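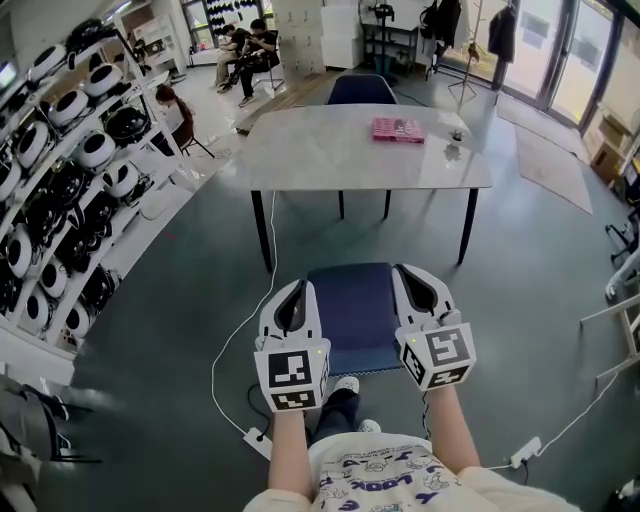

Prüfliste Handgreifer „Erna“, Werkstatt
Stand: 16. März 2019, geprüft von Tineke Koster und Haziq Ginting

1. Markerwürfel: Sitz fest, Flächen sauber. i. O.
Kommentar: Würfel rechts ließ sich leicht verdrehen, Schraube nachgezogen.

2. Kontrollleuchte an beiden Würfeln an. i. O.

3. Backen schließen ohne Spiel. Links i. O., rechts Mangel.
Kommentar Ginting: Feder hat 40 Stunden runter, Ersatz liegt im Fach 26.

4. Kabel am Boden: weißes Kabel Richtung Tisch und beide Steckdosenleisten. Mangel.
Kommentar Koster: Stolperstelle. Kabel festkleben, Leisten an die Wand.

5. Gehäuse ohne Risse, Kanten entgratet. i. O.

6. Sitzplatz: Drehstuhl gebremst, Füße frei. Offen.
Kommentar: Bremsrollen fehlen noch, Slamet Lubis bestellt.

7. Akku unter 50 Grad nach Dauerlauf. Nicht geprüft, Thermometer verliehen.

Nachprüfung Punkt 3, 4, 6 und 7 im Juni durch P. Harahap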